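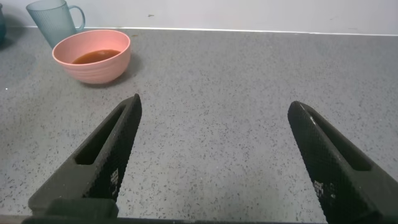 January
By Meinir Llewellyn and Relu Crăciun

4. Knowing when to stop: liquid state in the Plimow planner

Pouring is a wonderful problem for a planner, and we have come to love it. Rigid objects stay where the tracker last put them. A liquid changes shape all the way through the motion, and the numbers that matter most (how much has left the cup, how much has reached the bowl) are ones our system never measures directly. Plimow therefore keeps a small belief over fill level for every vessel it knows about and updates that belief each time a wrist view arrives.

The belief has two parts. The first is a discrete label, either "no pool" or "pool," produced by a light segmentation head trained on 392 labeled wrist views. The second is a level estimate, computed from the ellipse where the liquid meets the inner wall of the bowl. Fitting that ellipse is cheap, and it holds up nicely under glare as long as most of the boundary can be traced — a bright reflection in the middle of the pool does little harm.

4.1 Vessels at the edge of the view

A two-armed task creates an awkward division of labor. One arm handles the source while the other arm's wrist camera watches the target, so the source often sits in a corner of the view with its rim missing. Our first planner threw such detections away. The current one keeps them as partial tracks, with a position but no level, and lets the joint angles of the pouring arm supply the tilt.

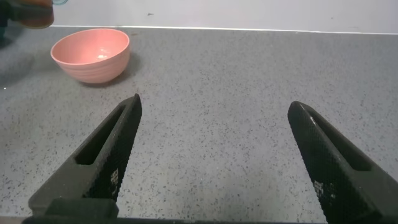
Figure 4. Wrist view with a pink bowl on a speckled counter. A dark, partly blurred vessel enters at the upper left.

Why not wait for a full view of the cup before planning the pour?
The delay costs more than the missing pixels do, and the tilt is already known from the arm's own joints.

Partial tracks changed the feel of the whole system. Plimow replans every 500 milliseconds, and with the older filter a single lost detection would send it back to its search behavior in the middle of a task. Partial tracks survive nine missed updates before they are dropped, which gives the planner time to finish a motion it has already committed to.

4.2 The stopping rule

The controller begins to level the source when the upper bound of the level belief crosses the target.
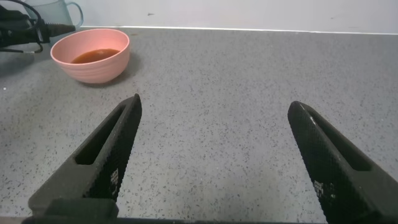 Using the upper bound makes the controller cautious, and we like it that way. Raluca Barbu wrote the first version around the mean, and it was a joy to watch until the estimate lagged. The present rule stops early and then asks for a second look, adding a short top-up pour if the belief is still below target. We ran 59 trials while tuning the margin, and the top-up turned into our favorite part of the code — it reuses the same motion primitive with a smaller tilt limit and needs no extra state.

Related items
Tetesel: a logging format for two-armed tasks
Partial tracks and how long to keep them
Florencia Acuña on calibrating wrist cameras

Last updated: Sunday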